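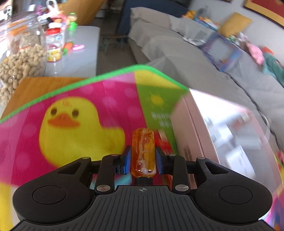 Unit 2, both blue pads closed on a small bottle, cap downward.

Grivley Users' Forum > Hand tools and end effectors > Maintenance
Topic: Pad replacement and pin play on the Grirorano hand-held gripper

bench_records
Posted May 15, 2020

Members are invited to comment on the maintenance procedure for our hand-held gripper before it is adopted at the Ông site. The unit is in regular use for picking up small household articles, of which narrow smooth bottles have been the least forgiving.

The cycle log stood at 3,074 closures when the unit was brought in for inspection. Both pads are of the Cuvlow blue type and were fitted when the tool was new. Neither had lifted from its finger, but the left pad had a polished strip along the leading edge. There was slight side play at the base pivot of the left arm. The right arm was within the limit given on our check sheet.

The procedure as drafted:

Remove the unit from use and enter the closure count in the log.
Open the jaws fully and wipe the pads with a lint-free cloth and clean water.
Check the base pivots and the outer bracket pins for play, each arm held still at the body.
Replace both pads as a pair at 2,000 closures, whatever their condition.
Close the jaws on the test cylinder and confirm that both pads meet it along their full height.
Sign the check sheet and return the unit to use.

It will be noted that the present pads are well past the proposed interval. They were fitted before any interval had been set.

Comments are requested on the fourth and fifth steps in particular.

pivot_and_pin
Posted in reply to bench_records

The draft is sound in most respects. I cannot support the fixed interval. A set of pads used on cardboard cartons will be finished well before that figure, while a set used on glass and smooth plastic may go a good deal further, as your own log suggests. Replacement should follow inspection. We discard a pad when the polished area reaches a third of its face, or at once if an edge has begun to lift.

On the play at the left arm, please state how it was measured. If the arm was moved by hand with the jaws open, the reading will include whatever slack there is in the drive, and the pivot may be blameless.

bench_records
Posted in reply to pivot_and_pin

The reading was taken with the jaws open and no load. The point is accepted. It will be taken again with the jaws closed on the test cylinder and the result posted in this topic.

As to the interval, our difficulty is that inspection depends upon the inspector. Three members of staff examined the same left pad and gave three different opinions on whether it should be kept.

Halden Store
Posted in reply to bench_records

We hold the spares for our department and would speak in favour of the fixed interval. Pads are inexpensive and the work takes a few minutes. A dropped bottle is a nuisance to everybody, particularly a full one. Our only request is that the draft should say "at 2,000 closures or earlier on inspection", which would meet the previous objection at least in part.

Please also add the batch number of the pads to the log. We once received a batch that was noticeably harder than the one before it, and without the numbers we could not say which units had been fitted with them.

pivot_and_pin
Posted in reply to Halden Store

It meets the objection in part only. Good pads would still be thrown away. If the interval must stand, I should prefer it to be a point at which a second person inspects the pads and records a decision.

mk_toolroom
Posted in reply to bench_records

Two matters have not been mentioned.

First, the draft is silent on lubrication. We apply one small drop of light oil to each pin and wipe off the excess before the jaws are moved. The oil must not reach the pads.

Second, the test cylinder. A rigid cylinder will show whether the pads are parallel, but it tells one very little about grip on a thin-walled container. After any pad change we also lift a sealed plastic bottle, partly filled, and hold it for one minute over a tray. We mark the bottle at the lower edge of the pads at the start and look for movement against the mark. It is a simple test and has caught two badly seated pads which had passed the cylinder check.

pivot_and_pin
Posted in reply to mk_toolroom

I must disagree on oil. Ours run dry. Oil on the pins collected dust and fibres, and the resulting paste did more harm than the friction had done. We brush the joints out with a soft dry brush at each inspection. I agree entirely about the bottle.

mk_toolroom
Posted in reply to pivot_and_pin

Our units are kept in a closed cabinet between sessions, which may account for the difference. I would not press the point for a tool that is left out on a bench.

bench_records
Posted in reply to mk_toolroom

With thanks to all who replied. The left pivot has been measured again with the jaws closed on the cylinder. The play remains, although it is smaller than first reported - around half the earlier reading. The pin will be replaced and the bore examined while it is out.

The draft has been changed as follows. Step three now requires the jaws to be closed on the cylinder, and the joints to be brushed out dry beforehand. Step four reads "at 2,000 closures or earlier on inspection", with the batch number to be logged. Step five includes the one-minute hold with a partly filled bottle. Lubrication has been left out for the present, as our unit is not kept in a cabinet.

The revised sheet will be brought into use at Ông in June.

pivot_and_pin
Posted in reply to bench_records

Noted. I maintain my view on step four and would ask that the old pads be kept, bagged and labelled, so that their condition at replacement can be compared.

Halden Store
Posted in reply to pivot_and_pin

We would be content to do the same with ours. Is a particular size of label preferred?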